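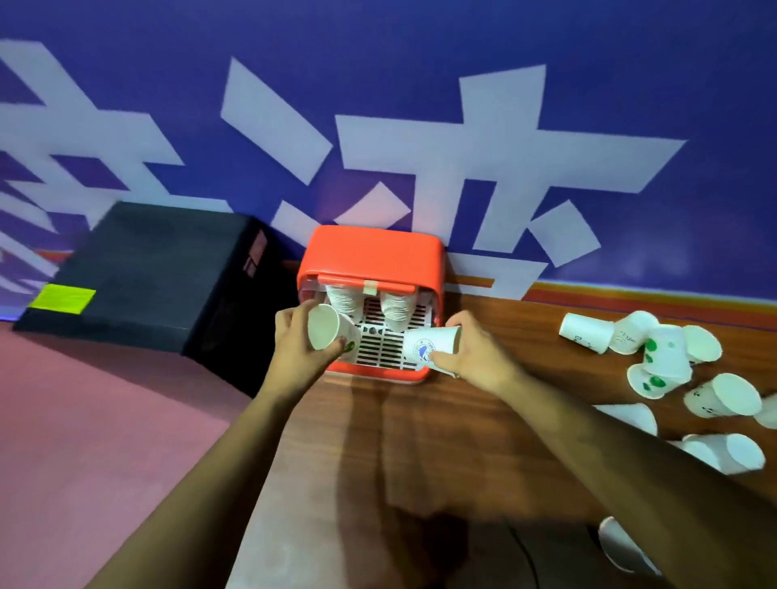 Who can apply for a Kusdale home repair grant?
Anyone who has owned and lived in their home in Kusdale or Usumano for at least a year, and whose household receives a means-tested benefit or has someone over pensionable age living in it.

REPAIR GRANTS REOPEN WITH HIGHER LIMIT FOR DAMP AND ROOF WORK

Kusdale Home Repair Trust will reopen its small grants scheme to homeowners in January, with the upper limit for a single grant raised to £1,256. Applications open at 9am on the first Tuesday of the month and will stay open until the year's money has been given out.

The scheme pays for small repairs that owners have put off on grounds of cost. Most of the work it covers is outside the house: slipped slates, leaking gutters, failed pointing and rotten window sills. Inside, it can pay for extractor fans, treatment of damp walls, and the repair or replacement of unsafe stairs and handrails. It does not cover decorating, new kitchens or work that has already started.

The previous limit was £1,000. Sheyla Rengifo, grants manager at the Trust, said the old figure had fallen behind the price of roofing work in particular.

"Scaffolding was taking most of the grant before a single slate had been touched," she said. "People were being awarded the money and then handing it back when they couldn't find the rest. The new limit should cover an ordinary roof repair on a terraced house, with scaffolding included."

Last year the Trust helped 61 households. The largest group lived in the older terraces on the Usumano side of the river, where many of the houses have solid walls and shared gutters. Neighbours who share a gutter or chimney can now put in one joint application, and the limit will apply to each household separately.

Applicants will need one written quote, down from two in earlier years. The quote must show labour, materials and VAT on separate lines. Grants are paid straight to the contractor once the work has been inspected, so owners do not have to find the money first. Contractors who need a deposit can ask for up to a quarter of the grant in advance.

Drurnus, the building supplies firm, will again give a discount on slates, lead and rainwater goods bought for approved jobs. The discount is taken off at the counter when the contractor shows the grant letter.

Mercedes Cusi, who inspects finished work for the Trust, advised owners to look at their gutters now - before applications open - and to take photographs of any overflow or staining while it is raining.

"A photo of water running down the wall tells me more than a page of writing," she said. "It also helps the roofer give a proper price."

Forms will be available from the Trust's office in Kusdale and from Usuga Library, where staff can print copies. Help with filling them in is offered at the library every Tuesday afternoon from 2pm. Decisions normally take three weeks. Urgent cases, such as an open roof or a broken outside door, are dealt with first.

Tenants cannot apply for the grant, but the Trust can advise on how to report repairs to a landlord.

ENDS

Notes to editors

Kusdale Home Repair Trust covers Kusdale, Usumano and the villages between them. Owners in Usuga can apply if their home is on the Kusdale side of the parish boundary.

Sheyla Rengifo is available for interview. Requests should go to the Trust's office before noon on the day.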